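When the ground moves and the phone says nothing

By Sanaa Lamrani
Feb 21, 2019

In January the ground under Nironia moved at night. It was not a big earthquake. Some plates fell, one old wall on the hill came down, and many people went out to the street in their night clothes. I was one of them. I stood beside my neighbors and we all looked at our phones, and the phones told us nothing.

The first official message came after 41 minutes. It had the magnitude, the depth and the distance from the town. It did not say if we could go back inside.

I have thought about this message often. I am not a scientist and I respect very much the people who watch the instruments. But I believe that we give the public the wrong numbers first. A depth of 30 kilometers is important for a person who studies earthquakes. For my neighbor with two small children, it is a number without use. She wants to know if the stairs are safe, if the gas must be closed, and where she can sit until morning.
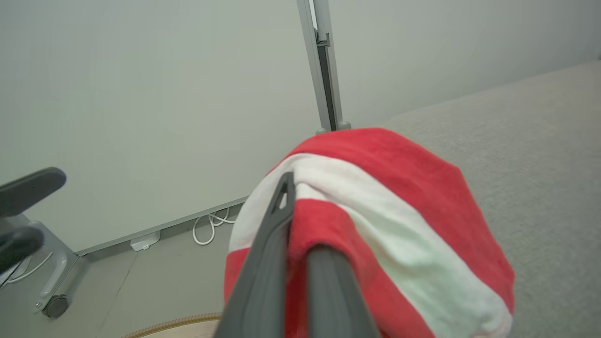

Red and white striped cloth between two gripper fingers.

The town has an alert system, and it was not cheap. The service is called Trullico, and 2,192 households are registered in it. I know this because the town office printed it proudly in its winter letter. The same letter does not say how many of these households received the January message on time. I asked the office two times. Ayman Bouzid, who answers for civil safety there, replied to me politely that the delay came from the checking of the data, and that a false alarm is worse than a late one.

With this I cannot agree. A false alarm costs us one hour of sleep. We would complain, of course, and some people would turn off the messages, I accept that. But between a false alarm and silence there is a lot of space. The office could send one line after five minutes: "We felt it too. Stay away from old walls. More information will follow." No instrument is needed to write this line.

In the village of Mutis, on the other side of the bay, they do something more simple. Each street has one person with a list of the doors where somebody old or sick is living. After the January shaking they knocked on 58 doors before our message arrived. They have no application and no contract.

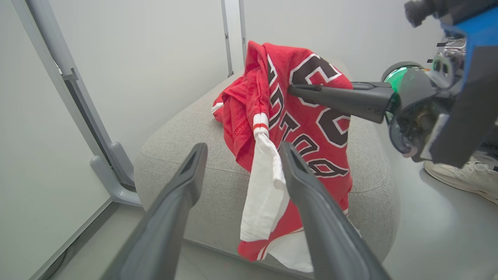 A red jersey with dark brown letters, crumpled on a light gray ottoman.

I do not say that we must throw away Trullico. The technology is good when it is used by people who remember who is reading. I only ask that the next contract has a page about words: which sentence is sent first, in which languages, and who has the right to send it at three in the morning without waking up a director.

The office will discuss the contract again before summer. The meeting is open, in the hall on Salminen Street, and I will go there with my question written on paper. I hope that my neighbor comes also, if she finds someone to stay with the children.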